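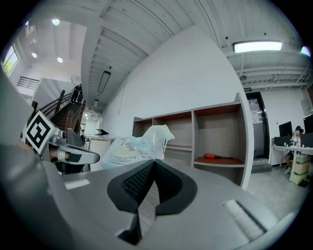
Clutter costs more than rent, Reinaldo Arruda told the tenants' meeting in Flokham last November, and most of the people in the room had come to complain about rent.

The old Skendell building has 164 small offices on six floors. Under the lease, anything left in a shared room for more than nine days can be cleared out. For years the rule was ignored. Then the owners began charging each tenant $396 a year for storage, and people started to look at what they were keeping.

Odair Siqueira runs a two-desk bookkeeping firm on the third floor. He threw out old tax binders, dead phones and a fax machine he had moved twice. The job took him a weekend. He had put it off since he signed the lease.

"I was paying to keep paper I was allowed to shred," he said.

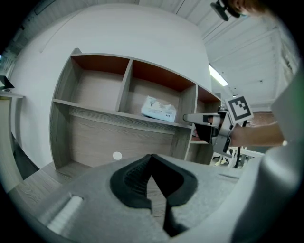

Open shelving with a compartment left empty.

Other tenants want the fee dropped. They say shared rooms were part of the deal when they moved in, and that small firms need somewhere to put supplies between jobs. Arruda agrees with them on the supplies. He would like a free shelf for each office and a charge only for what goes beyond it.

The owners have not said yes. A new lease form is due at the end of the month, and Siqueira has already asked for a copy. He plans to read the storage section first, then the part on parking.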